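Filed under: Mobile Manipulators > Site Rules and Safe Practice
14 shares | 3 comments

Section 2. Working in Furnished Rooms

This section applies to the Feltdale mobile arm with the two-finger gripper and wrist camera. Read it with Service Sheet 735, which covers finger removal. Local site rules apply where they are stricter.

2.1 Floor check

1. Put the arm in the parked position and set the drive lock.
2. Walk the full route of the base. Include the space under tables and shelf frames if the arm will reach into it.
3. Pick up loose cables, adapters and plugs. Cables that must stay in use are to be run along the wall and taped flat.
4. Lift mats with a free edge, or fix them down on all sides.
5. Mark stand feet and other low bars that cross the route. Add them to the map as no-go areas. The base scanner does not see objects below its beam.
6. Keep 22 inches clear on both sides of the base. If this can't be done, use slow mode for the whole job.

Note: Coiled cable counts as loose cable.

Caution: Do not move a powered cable with the gripper. Unplug it first and move it by hand.

2.2 Light and reflection check

1. Turn on the room lights that will be used during the job.
2. Close curtains or blinds on glass doors if direct light falls on the work area.
3. Open the wrist camera view and look for bright spots on tile, glass and polished wood.
4. Move the arm through its start, middle and end positions. If a bright spot covers the grasp point in any of the three, change the approach angle.
5. Save the exposure setting with the job. Do not leave exposure on automatic for jobs that run past sunset.

2.3 Contact with soft furnishings

Upholstery, carpet-covered posts and curtains give way under load, and the force reading rises late. Use the soft contact profile for any job within reach of these surfaces.

1. Select Profile > Soft Contact.
2. Confirm that the grip force limit shown on the pendant is the limit on the job sheet.
3. Jog the fingers toward the surface at the lowest speed and stop at first contact.
4. Back off, then record the position as the contact limit.
5. Repeat for each soft surface within reach.

Caution: Do not drag the fingers across fabric with torn or frayed coverings fitted. Threads can catch and pull.

2.4 Finger covering inspection

Inspect both coverings before each shift and at every 2,000 grip cycles, whichever comes first. The cycle count is on the Status page of the pendant. Treat the fingers as a pair: if one covering fails, change both.

1. Open the gripper fully. Press the stop button and confirm that the red lamp is lit.
2. Check the tips, then the full length of each finger, including the underside.
3. Wipe off dust with a dry cloth. Do not use solvent.
4. Compare the covering with the table.

Grade A. Surface complete, light marks only. Continue.
Grade B. Loose threads or a lifted edge at the tip, no layer below showing. Finish the current job on hard objects only, then replace.
Grade C. Cracks, peeling, a rip, or any lower layer showing. Replace before further use.

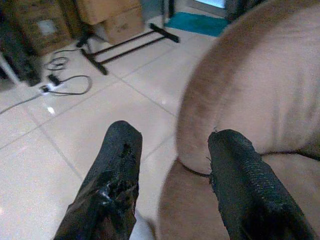
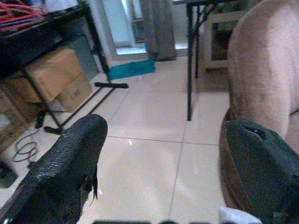
Entwistle Technical Publications

In the first view, the left finger is Grade C: the covering is cracked and peeled, and white material shows through a rip on its right side. The threads at the right fingertip would be Grade B if taken alone. In the second view, check the torn or frayed flap on the underside of the left finger near the front. Both views also fail 2.1, step 3, for cable on the tiles.

5. Write the grade of each finger in the log. Do not write "OK."
6. Fit new coverings as described in Service Sheet 735. Zero the grip force before the arm is released for work.

Note: Tape is not an approved repair. Coverings supplied by Barnent before the March revision are shorter at the tip and must not be mixed with later stock.

2.5 Release for work

The person who completed the checks signs the log and resets the stop button. Checks expire at the end of the shift or when furniture in the work area is moved.

Comments (3)

gripline_k
Does the cycle count reset by itself after a covering change? Ours kept running.

Stirkbridge Bench 4
Reset it by hand on the Status page, hold for two seconds. It's in the service sheet, easy to miss.

tq_maint
Please put the grade table on its own page so we can print it for the cart.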